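I bought the Furnus home energy monitor in January, mostly because I was tired of arguing with my utility's online portal, and I've turned into the person who brings up kilowatt-hours at dinner. It's that good!

Setup took me 13 minutes. You clamp the sensors in the panel (hire an electrician if that makes you nervous), pair the thing with the app, and it starts sorting your usage by appliance. My first full month came to 1,207 kWh, and a shocking slice of it was an old chest freezer in the garage that held two bags of peas. The freezer is gone. The peas were delicious.

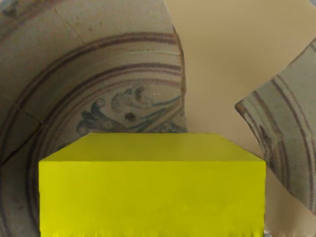
What I love most is the rate screen. We're on a time-of-use plan here in Sosau, and every policy fight over peak pricing gets a lot less abstract when you can watch your own dryer running at 6 p.m. The app draws each hour as a plain block, and peak hours come up in a flat, slightly greenish yellow -- impossible to miss, even without my glasses. I moved laundry to after 10 and I haven't looked back.

I tried the Cikar before this one. It's cheaper, but it only gives you a whole-house total, and the export file was a mess. Furnus hands you a clean spreadsheet with some 2,000 rows, which I happily took to our last public hearing on rates.

Gripes? The clamps are stiff, and the Wi-Fi dropped twice before an update fixed it. I'd also like it to talk to my Ongart thermostat, which it doesn't yet. I'd still buy it again tomorrow.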